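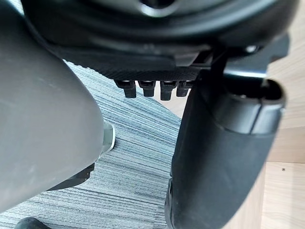

Re: Armrest bracket, left side

From: Fionnuala Keogh
To: chair-repair list
May 8, 2022

On the armrest question, Getachew Ejigu wrote:

> Picked up a used Warkeck task chair and the armrest wobbles when
> I lean on it. Do I have to take the whole seat off to get at the
> screws? And what are the little black tabs under there for? I don't
> want to snap one.

Hi Getachew,

No, leave the seat on! I've done 15 of these for our office and I only ever lie on the carpet and reach up. Look for the black metal bracket under the seat, where the armrest support comes in. There's a small shiny round screw head on it, and mine was loose enough to turn with my fingers (so was the one on the other side, come to think of it). Snug it up, sit down, wiggle, then snug it again.

The tabs – four in a row on mine, black plastic, right beside the armrest support – I've never touched. I think they're adjustment levers on some versions and just clips on others, but Carter Friesen knows the older chairs way better than I do, so maybe he'll jump in.

Oh, and wipe the support down while you're under there. Mine was dusty and had gray smudges all over one side, and you'll get it on your sleeves otherwise. Ask me how my good cardigan is doing.

If it still wobbles after that, write back and tell me which way it moves!

Fionnuala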